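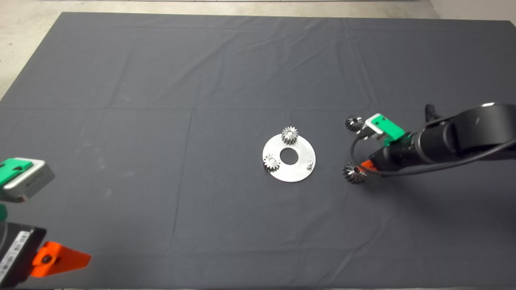
Gear plate (bench assembly)

A gear plate, known in some repair shops as a planet plate or simply a carrier, is a flat metal disc that holds a set of small toothed gears on upright pins. It is a familiar sight to anyone who has taken a geared hub or a small gearbox apart on a table, and putting one back together is often the first job given to a beginner — a pleasant job it is, too, once the fingers have learned it.

Description

The usual form is a round plate with a large opening in the middle, through which a central shaft or sun gear can later pass. The pins stand near the rim, and on a plate with 3 pins they are spaced around the opening so that the load is shared between the gears. Each gear has a bore through its center that drops over its pin. Straight-toothed spur gears are the common choice, and they may overhang the rim a little so that their teeth can reach a larger ring outside. 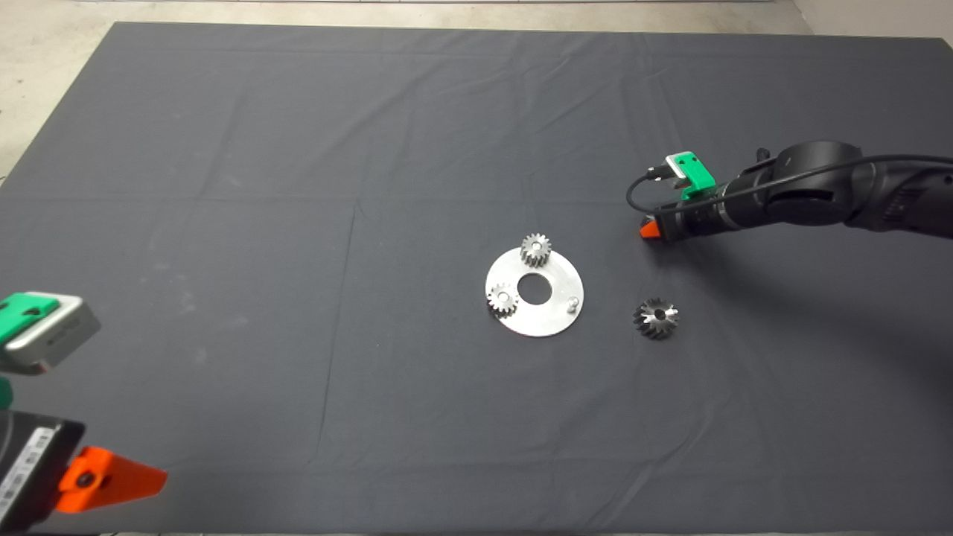

Plate with gears at the top and left and the right-hand pin still bare.

Assembly

The plate is laid flat on a folded-out cloth, which keeps small parts from rolling and saves the faces from scratches. Dark cloth is favored, as bright metal shows up well against it. The gears are lowered onto the pins one at a time, held level, and given a gentle turn before the next is picked up. A gear that binds is lifted off and tried again — it should never be tapped down.

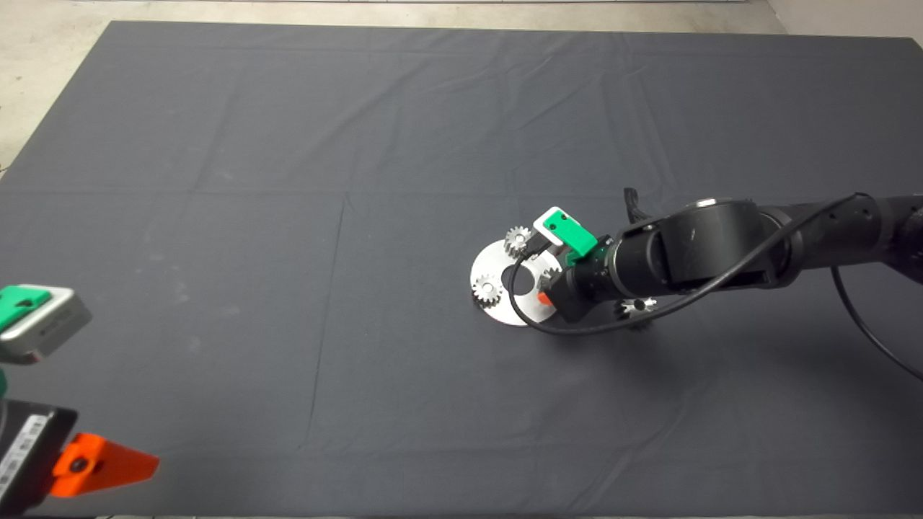
Wallport, November

The bench course at Hattori, in Wallport, keeps its plates in shallow trays and has used the same written lesson since 2003. Learners there fill a plate, empty it, and fill it again 5 times before moving on to the outer ring. The Humell pattern, listed in the course notes as plate 802, is the one most often handed out.

See also

Spur gear
Ring gear
Hastska bench method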